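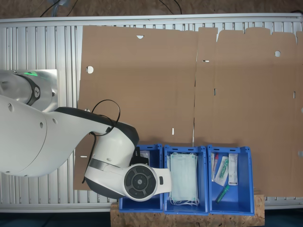
桌面分拣练习指导:料盒布置、示教与放置

本页供自动化社团新成员及参加Utberg校际分拣赛的学生小组使用。完成本练习的小组,应能独立布置工位、录制一段完整的拾取与放置动作,并按统一格式提交记录。未通过安全考核的同学可以旁观和填写记录,不得操作机械臂。

一、适用范围与人员分工

练习以2人为一组,一人操作,一人监护。监护人全程手持急停按钮,不兼做记录或摆放物料。每完成一轮,两人互换。每轮练习限时40分钟,含布置与复位时间;超时未完成的,保存已有数据后离开工位,由下一组接续。

二、物料准备

练习物料为轻质医用耗材,包括一次性口罩、带独立包装的小件以及未装针头的注射器类物品。所有物料仅作练习用途,不得带出实验室,也不得放回医务室库存。领取前请核对以下各项:

包装无破损,无尖锐突出部分;
口罩耳带完整,未打结;
注射器类物品未装针头,内部无液体;
物料数量与领料单一致。

包装有破损的小件应单独交还,不要混入料盒。

三、工位布置

1. 用干布清洁台面,检查固定螺栓有无松动。螺栓松动时应停止练习并报告指导教师,学生不得自行紧固底座。

2. 在料盒工作区铺设瓦楞纸板。纸板应压平,翘起的折边用胶带固定在背面。带有孔洞或切口的旧纸箱板可以继续使用,但料盒的底面不得压在较大的孔洞上,以免倾斜。

3. 将三只蓝色料盒并排放置,盒口朝向一致,相邻盒壁靠紧。

4. 按任务卡装入物料。口罩可以成叠放置,也可以打散;小件应留出间隔,便于夹爪手指进入。初次练习建议先使用间隔较大的摆法,熟练后再增加密度。

5. 整理线缆。机械臂外部线缆须留有足够余量,使肘部和腕部转动到极限位置时不被拉紧。余量过大的部分用扎带收拢,不得垂入料盒。

四、启动与回零

通电前,监护人应确认工作范围内没有手、工具和水杯。系统启动后,在Sonolus控制界面中选择本组编号,载入练习模板,再执行回零。回零过程中操作人双手离开台面。

回零完成后,以低速模式将夹爪移动到各料盒上方,分别保存为预备点。预备点应高于盒沿,并与盒壁保持适当距离。保存后逐点回放一次,确认路径之间没有与盒沿或线缆干涉。

五、示教拾取动作 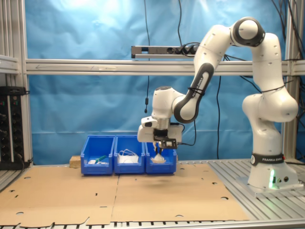 拾取软质物品时,夹爪应竖直下降,手指张开的宽度略大于目标物的可夹持部分。下降至接触物品后停止,不要继续下压。闭合夹爪后暂停片刻,再缓慢抬升,待物品完全离开盒沿后方可横向移动。

口罩类物品常见的问题是耳带相互缠绕,抬升时带出相邻的几只。遇到这种情况,应降回原位松开夹爪,改夹布面中部或折边处,重新录制。不得在机械臂运动时用手分开缠绕的耳带。

小件包装宜夹持较窄的一侧。细长物品斜放时,先将腕部旋转至与物品长轴相适应的角度,再下降。若物品紧贴盒壁,可在界面中选择“轻推”动作,使其离开盒壁后再行夹取。

每段示教应从预备点开始,到预备点结束。中途出现碰撞、掉落或人工干预的片段,须在记录中标为“废弃”,但不要删除原始文件。评分时会核对废弃片段与有效片段的编号是否连续。

六、放置与复位

放置点由任务卡指定。夹爪下降至目标料盒内部后再松开,不得在盒沿以上释放物品。松开后先竖直抬升,再返回预备点。

每轮结束时,按下列顺序复位:

将机械臂移至停放位,切换为锁定状态;
取出全部物料,按种类放回收纳盒;
检查纸板有无被夹爪划破,破损处用笔圈出;
将任务卡插回卡架,在工位登记表上签字。

七、数据命名与提交

文件名由组号、任务号和片段号组成,中间用下划线连接。提交至Jokton服务器的“待审”目录,不要直接放入“已审”目录。上一届社团共提交片段3,064段,经审核保留2,724段,未保留的片段多数存在命名错误或缺少起止预备点。请各组在提交前自行核对一遍。

八、常见问题处理

夹爪闭合后物品滑落:检查手指内侧的橡胶垫是否沾有灰尘,清洁后重试。仍有滑落的,适当降低抬升速度,不要自行提高夹持力上限。

料盒被带动移位:多因手指碰到盒沿或夹住了盒壁。将料盒恢复原位,重新检查预备点。移位之后录制的片段一律作废。

界面提示关节接近限位:停止示教,将机械臂退回上一个预备点,调整肘部姿态后再试。

急停后无法恢复:保持现状,不要反复按复位键,通知值班教师处理。

九、考核要求

考核任务由Thibodeaux题库抽取,共含拾取、转移、放置三个环节。考核时不得更换纸板和料盒,但允许在开始前微调预备点。监护人有权在任何时候按下急停,因安全原因按下急停不扣分。考核成绩于三月张贴在实验室门口,需要补考的小组请在成绩张贴后到社团办公室登记。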